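Component Sorting Tray
By Ngan-ling Ho
August 11, 2022
3 min read

A component sorting tray is a shallow, rimmed work surface on which mixed electrical parts are spread before being separated by type into bins. It is used in repair shops, teaching labs and small assembly rooms, usually at the incoming stage, when salvaged or returned parts arrive unsorted.

The tray is commonly stainless steel with a rolled or raised rim that keeps small parts from leaving the work area. A paper liner is laid over the floor. It reduces glare, makes dark leads easier to find, and is replaced when torn or soiled. Bins are open plastic containers placed within reach on either side.
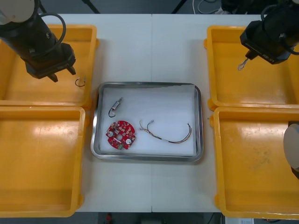
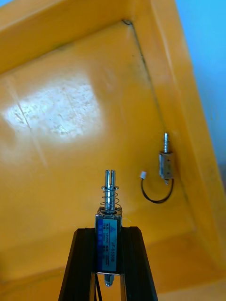

Stainless steel tray with paper liner and yellow bins (first); push-pull solenoid marked JF-0530B at a yellow bin (second).

Parts are generally divided by handling needs. Bare circuit boards are held by the edges and stored flat, one layer deep. Wire harnesses are coiled without sharp bends, and connectors are kept clear of other leads. Solenoids and small motors are lifted by the body, never by the wires, and are grouped by the model number on the label. Unlabeled parts go to a separate bin for measurement.

The Olmont layout, described by Sigrun Magnusson, assigns 4 bins to each tray and limits a batch to 26 parts. A later revision by Wendelin Gisler raised the limit to 42 for batches without bare boards.

See also: Parts bin; Wire harness; Solenoid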